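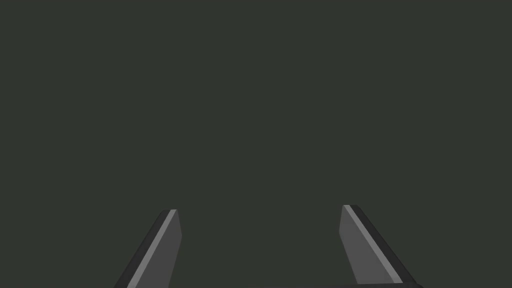
Vornum is our planning and control software for two-arm robots, and version 20 is the one we've been itching to share! You load a robot model, pick a kitchen or workshop, and try your motion code in simulation first.
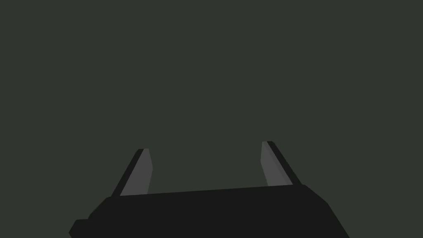 Every gripper gets its own camera view, drawn from the same simulation step as the main one – handy when you're tuning an approach and need both sides. Severyn Levchenko rewrote the renderer for this release.
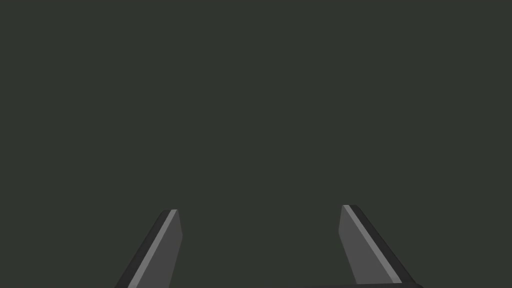 Jaw opening, wrist pose and joint targets are logged with each view, and you can replay any run from any step. The Nendholm scene pack adds 645 household items, from bowls and bottles to fruit. 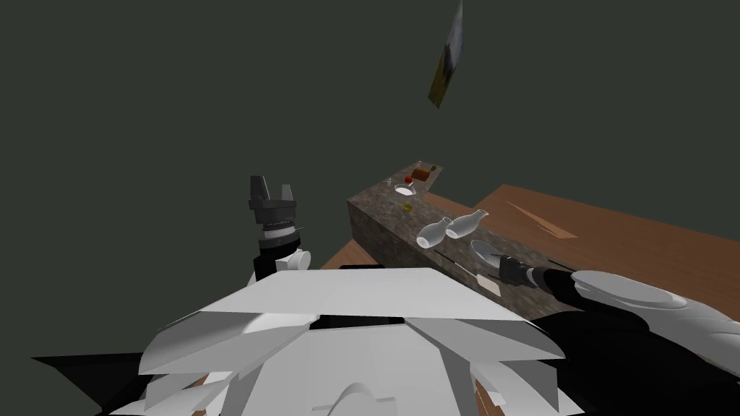 Arms are planned together, so one can reach over a counter while the other stays raised. Runs on Linux. Scene packs are sold separately.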